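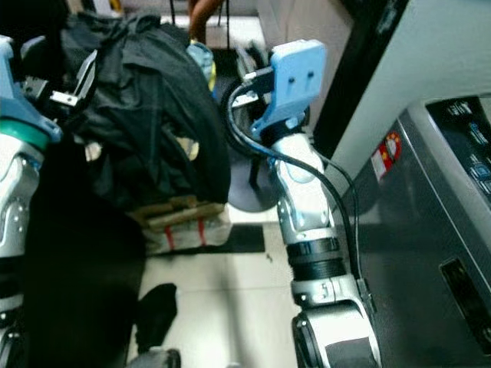

Week 3 notes: Teaching by hand, teaching from a distance

Reading for this week: the Trerik handbook, sections on kinesthetic teaching and on teleoperation. The section between them is about safety and is also reading.

1. Two ways in

Kinesthetic teaching means you take hold of the arm and move it through the task. The joints go slack enough to be pushed, the encoders record where they went, and you find out how heavy a light arm is at shoulder height. It suits short jobs with one arm. With two arms you will want a third hand.

Teleoperation means you drive from somewhere else, usually with a pair of leader arms that the robot copies. Your own hands stay out of the view, so the head camera records what the robot will see later, when you are at lunch. The price is touch. Most setups send back very little force, and beginners squeeze everything as if it owed them money.

2. What counts as a demonstration

One attempt from start pose to end pose, with a label. The Bullevcombe set we use in lab has 866 of them. Of these, 80 were set aside for testing and must stay there, however badly your training is going.

Hesitation is data. If you pause to think above the object, the policy learns to pause above the object, without the thinking. Decide first, then move.

3. What the head camera gets

Whatever is in front of it. Cables, both arms, cloth, the shiny side of an appliance with highlights that slide when the head moves. An arm raised in the middle of the view hides a good deal of floor. Check the view before you record – operators plan by what they know is there, and the policy only has pixels.

4. Lab task

Work in pairs on the Ayala station. Each pair records 11 demonstrations by hand and 11 by remote control, same task, same start pose. Swap operators partway through each batch and write down where.

Hand in both batches, plus a page on where the two kinds of path differ. "The remote ones are worse" is a finding, but a short one.

The Bostico leader arms must be homed before every batch. Yes, also the second one.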